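Reading time: 4 min

4. Alumni pages and the return of the school memory

In this section we look at how former pupils of the Plundville elementary schools use a common website to find each other again. The site was opened by Sakda Kaewkla, a former pupil, and it holds 1,910 messages. We read all messages in which a writer names a teacher or a class trip, which left us with 384 messages for the coding.

The coding was done by two readers, Radu and Xiong, who worked separately and met after each batch. Where they did not agree, the message was read again by Uibo. Most of the difficult cases were messages about classrooms, as a room is often remembered together with the person who taught in it - the science room is the strongest case. 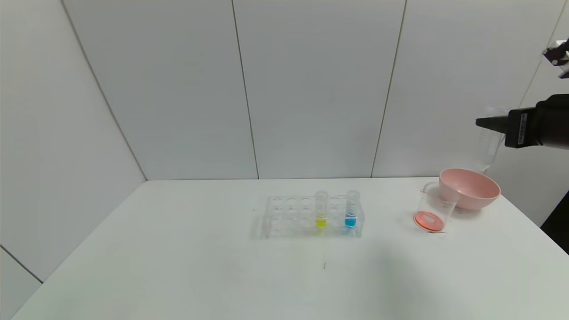 Figure 7. Clear acrylic test tube rack on a white table.

Messages that name a teacher received longer answers than messages that name only a school year. Writers often corrected each other on small points, such as the name of a bus driver or the month of a trip (June was the most disputed), and these corrections were nearly always friendly. In four threads the teacher herself joined the discussion. After this the tone became more formal for a short time, and several writers began to use "Mrs." again - also those who are now grandparents.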